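Havness Low Table in White: Eight Months In

Reviewed by Misaki Sasaki
May 6, 2019

I bought the Havness low table last September for the break area in our office. We had been using a folding table that sagged when anyone leaned on it, and I wanted something plain that could hold lunch, a stack of papers and the odd plate of fruit. The Havness cost $178 with shipping. I paid for it out of the office budget and have no connection to the company.

It comes in white, gray and a dark green. I chose white. The top is a simple rectangle with no lip or tray edge.

Assembly

The box is flat and heavy enough that I asked Cillian Daly from the front office to help me get it up the stairs. Inside were the top, the legs, a bag of bolts and one hex key. The instructions are all drawings. Two of the bolts are a little shorter than the others, and the drawing that shows where they go is small, so sort them before you start. We put them in the wrong holes the first time and had to back them out. Even with that mistake we were finished in under an hour.

One leg was slightly off level. The feet screw in and out, so I fixed it by hand. On carpet you may not notice a small difference. On tile you would.

Daily use

The table gets used every working day. People eat at it, set down bags, and sometimes sit on the corner when they shouldn't. It has stayed steady. If you push hard from the short side there is a bit of movement at the top, but it doesn't creak and I haven't had to tighten anything since I put it together.

The surface wipes clean with a damp cloth. Coffee comes off even after it has dried overnight. Tomato sauce left a faint orange mark that took three rounds with dish soap. A ballpoint pen line is still there if you know where to look. I would not put a hot pan on it, and the leaflet says not to.

White shows everything, and that includes crumbs and dust. Someone in our office wipes it down at the end of the day, and if that person is out you can tell the next morning. For a room with less traffic this wouldn't matter much. On the other hand, it looks good against our gray carpet tiles, and anything with color on it stands out. We keep an orange plate there for fruit and people do take the fruit now that they can see it.

Compared with the Onishi

Before ordering I tried the Onishi table in a showroom. It has a thicker top and feels more solid, but it was priced at $700 and it only came in wood tones. The Onishi is probably the better piece of furniture. For a place where people leave water bottles and takeout boxes, I couldn't justify the difference.

What I'd change

The corners are rounded, but I have bumped my shin on one more than once. A softer corner would help, especially in a home with small children. The bolts should also be bagged separately by length.

Would I buy it again? Yes, but in gray.

Rating: 4 out of 5

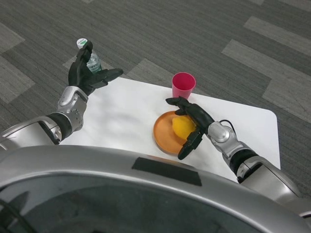

The white top with a water bottle and a lemon on the orange plate.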